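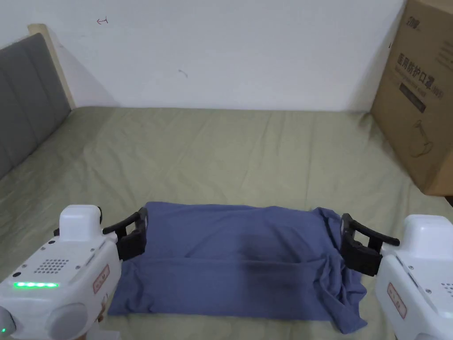 Grotia and the cost of standing still

Santoro's arena game gives most of its roster a way to move fast. Grotia has none. She is a siege mage with a base speed at the bottom of the chart, and her kit pays her for staying in one spot.

Her passive, Anchor, adds a stack for each second she doesn't move, up to 6. Every stack extends the range of her basic attack. At full stacks she outranges every tower on the Jesthorpe map. One step removes 3 stacks, so small corrections are expensive. A dash or knockback from an enemy removes all of them.

The usual build starts with cooldown items and adds armor second. Players who buy damage first tend to lose the middle lane before the first objective spawns, as her early spells cost 76 mana each and the pool empties fast.
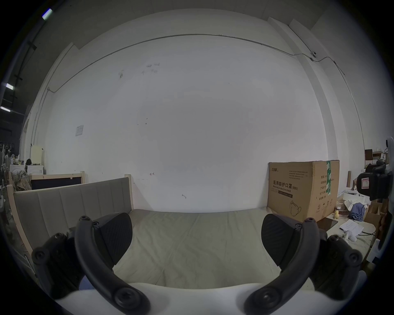
Does Anchor keep its stacks when Grotia is stunned?
Stuns leave the stacks in place, provided she isn't moved during the effect.

Novonero, the support most often paired with her, can shield Anchor from one knockback every 4 waves. Save it for the enemy jungler.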